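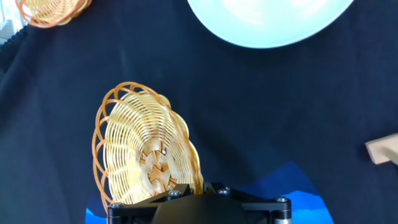

Equipment planning meeting, Nov 27, 2022
My notes, typed up fast, so yell if I got you wrong!

We started with the money because we always end up there anyway. There's $3,223 left in the equipment line, and it has to carry us to July. I'd hoped for more (so had everyone), but okay, at least now we know.

First item was grippers. We want a spare set of fingers for each arm, plus softer pads for the woven stuff. Jelley quoted $1,000 for the lot. Gostska came in a little lower but wants eight weeks, and I really don't want to be sitting on my hands that long. We went back and forth and agreed to go with Jelley, as long as they hold the price through the end of the year. I'm calling them.

Then the props. Right now we work with baskets, clothespins, a plate, a dish rack and a gift box with a bow, and I love that table, but we need doubles of everything. Cheap stuff, household aisle, keep the receipts please!
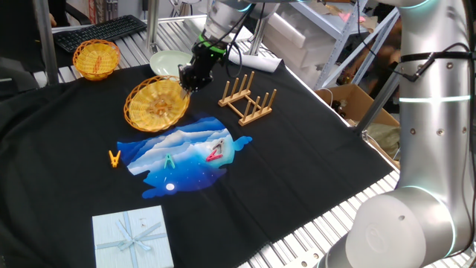

Cokska asked whether we should be buying any of this before the service contract is settled, seeing as one bad joint would eat the whole budget. Fair point, and it got us off on a long detour. The Macedo contract is $2,000 a year for both arms, paid up front. Add the gripper order and we'd have $223 to play with, and that's before a single new clothespin. Ouch.

So we voted. Contract first, grippers second, props out of whatever is left over. One person abstained and wants it noted that the cables need replacing too. Noted! 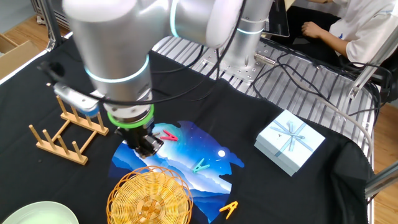 I also brought up a second black cloth, so one can be in the wash while we keep working. Everybody liked that, and it goes under props.

Still open: whether we can pay Macedo in two parts, and who measures the cable runs. I'll ask about the first one. The second one needs a name next to it by next meeting.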